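Call for Participants: Handheld Gripper Build, Tymoshchuk Shared Workshop, Costdale

Posted Wednesday, October 15, 2025

The Tymoshchuk workshop is looking for seven people to join the second round of our handheld gripper build. The project started on Rutilio Valdovinos's kitchen table and moved into the shared workshop in March, when it outgrew the kitchen. It is a members' project, run on evenings and weekends. The places are unpaid, and parts are covered as described below.

What we are building

The project is called Diltemby. It is a two-finger gripper that you hold and work by hand. A person picks things up with it, moves them and passes them on, and the recordings are used to teach a robot arm to do the same. The arm is a separate build led by Natanael Amaral and is not part of this call.

Each participant will assemble one gripper from a kit of parts, tune it until it opens and closes evenly, and then put in hours using it at a table with a partner. Most of the table work is plain handling of small household and office items: picking up, putting down, turning over, handing across. It is repetitive. If you get bored easily, please think about that before you write to us.
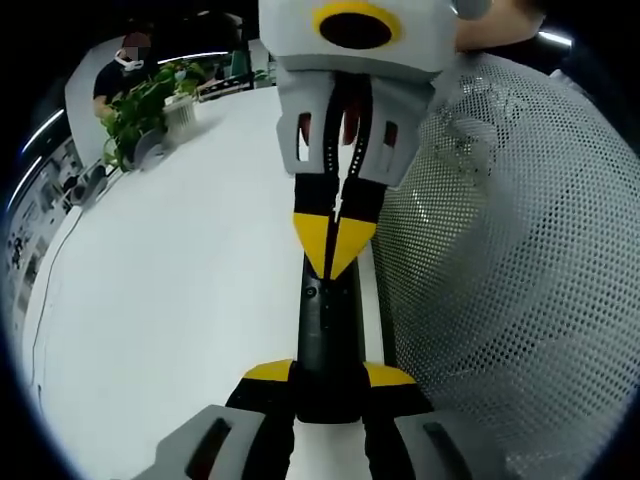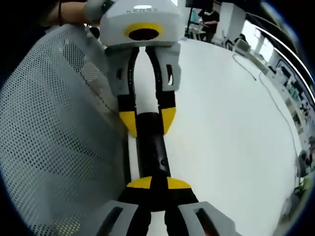
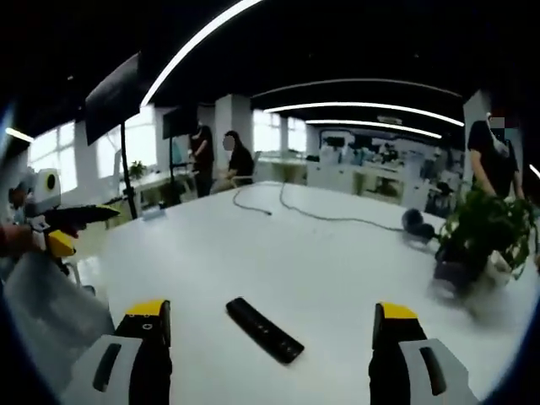 What you will do

Assembly takes most people two evenings. You will fit the belts, mount the fingers and set the tips so they meet when the jaw is closed. Paweena Wongsuwan teaches this part and will check your gripper before it goes on the table.

After that we ask for one session a week through the end of March. A session is 97 minutes, counting setup and a break. You will work in pairs and swap roles at the break. We also want notes. If a belt slips, a tip wears down or a certain shape keeps getting away from you, write it in the shared log the same day. The second version of the fingers came almost entirely from log entries, including a long and angry one about spoons.

Who should apply

You do not need an engineering background. You should be comfortable with a hex key and small screws, and you should be able to hold a tool out in front of you for several minutes at a time without pain. Left-handed people are very welcome — so far nearly all of our recordings are right-handed.

We have one place set aside for somebody who can do 3D printing and has patience for reprints. If that is you, say so in the first line of your message.

You must be 18 or older. You also have to be a workshop member by your first session, but you can apply before you join.

Cost and parts

A full kit costs the project $385. You do not pay this. The kit stays in the workshop while the project is running, and at the end you can buy it for half price or hand it back. Parts that break in normal use are replaced from the bin. Please don't take spare belts home. We order them from Grorine and the last delivery was slow.

Recordings

The gripper carries a camera, so other people in the room may be recorded. Everyone who takes part signs a consent form. Faces are blurred before any files leave the workshop computer. If you want a recording removed, tell Edileuza Tavares and she will delete it.

How to apply

Leave a message for Edileuza at the front desk or use the contact form on the members' page, with "Diltemby" as the subject. Tell us which evenings you have free, whether you are left- or right-handed, and one thing you have built or repaired. A bookshelf or a bike is fine.

We will invite people in for a short tryout with a finished gripper before we confirm places. Jeferson Batista runs the tryouts and can answer questions about access, parking and the elevator. Places are filled as suitable people come in, and the call comes down when all seven are taken.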